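Tuesday, bench notes, equipment plan for February

Went through the gripper budget again with Bit-na. Two handheld grippers are on the list, plus one spare camera module. Rovton quotes $402 per gripper without the lens, Umach $232 but with their own mount, and the mount does not fit our plate. An adapter has to be machined, so the Umach price is not a real price until Gyu-bin gets a figure from the shop. Asked him for it by Thursday.

Lead time: Rovton 5 weeks. Umach says stock, no date in writing. Do not place the order on a phone promise.

Cable set. Mirani sells the tether in fixed lengths only. The short one pulls at the connector when the arm is fully extended. The next one up leaves slack on the table. Leaning toward the longer one plus a clip at the table edge. Clips are not in the budget yet. Add under consumables.

Monitor stays as is. Fidever offered a larger unit on trial, declined, no free power outlet at that end of the bench.

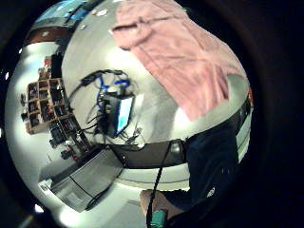
Cable management needs its own line in the plan, separate from the tether purchase. Last year it was buried in "misc." and got cut first. At the moment the black and blue cables sit in one tangle at the middle of the white table, with the small screen standing inside it, and that takes up space we want for the cloth tasks. Options: a tray under the tabletop, or a raised bracket for the screen with the leads tied down behind it. Prefer the bracket. Bit-na prefers the tray. Price both.

Open:
- adapter cost (Gyu-bin)
- Umach stock date in writing
- bracket and tray prices (me)
- whether the spare camera module can move to next quarter if the adapter runs high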